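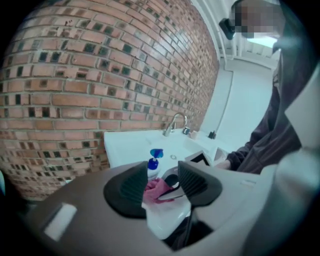
Subtitles and Episode Files: Frequently Asked Questions

Maintained by Guðlaug Toft for the Clirurus subtitle archive. Last revised in March.

What does the archive hold?

Clirurus holds English subtitle files for television dramas, mostly serials of 16 to 28 episodes. It holds no video. There are 4,000 files at present, counting each episode as one file. Specials and recap episodes are filed under the parent series with the prefix SP.

Which file formats are used?

All files are stored as SRT in UTF-8 encoding. Older files were uploaded in other encodings and have been converted. If accented letters or song lyrics show up as question marks, set the player's subtitle encoding to UTF-8 by hand. Styled files (ASS) are accepted for upload but are flattened to SRT, and positioning and color are lost.

The subtitles are out of sync. What should I do?

First determine whether the offset is constant. Check one line near the beginning and one near the end.

If both are off by the same amount, the video has a different opening, usually a sponsor card or a rating notice. Apply a fixed delay in the player.

If the gap grows over the episode, the frame rates differ. A fixed delay will not fix this. Use the Runberg converter on the Tools page and enter the frame rate of your video as the target.

If the timing is correct until a certain point and then jumps, a scene was cut or added in one of the two versions. See the next question.

Why are there two versions of some episodes?

Broadcast and streaming cuts are often different. In Drudham, for example, the streaming cut of episode 5 restores a hospital scene and moves the end credits. Files are tagged BC (broadcast) or ST (streaming). Files with no tag were timed before tagging was introduced and should be treated as BC.

Why is my 32-episode series listed as 16?

Some broadcasters split each hour into two half-length parts with a break between them. The archive numbers by full hour. Parts are labeled a and b, so part 7 of a split broadcast is 4a.

How are forms of address translated?

Family terms and job titles are kept when they carry meaning in the scene, such as when a character changes how she addresses a coworker. In other cases the character's name is used. Each series has a term sheet, linked from its index page, and all episodes of that series must follow it. The term sheet for Suvarna was replaced after episode 12, and the earlier episodes have not all been updated.

Are on-screen text messages translated?

Yes, if they are legible for at least one second. They appear in square brackets. Shop signs and background posters are translated only when a character refers to them.

Are song lyrics translated?

Only when the song is performed by a character. Background songs are left out. Requests to change this are not being taken at the moment.

How long may a subtitle line be?

The limit is 42 characters per line and two lines per subtitle. Minimum display time is one second; maximum is seven.

How do I report an error?

Use the form on the index page for the series. Give the episode number, the tag, the time code and the text as it now stands. Reports without a time code are closed. Corrections are posted in batches, and the version number in the file name goes up by one.

Can I repost files elsewhere?

Yes, with the credit line left in place at the start of the file. Edited files must carry a new version suffix.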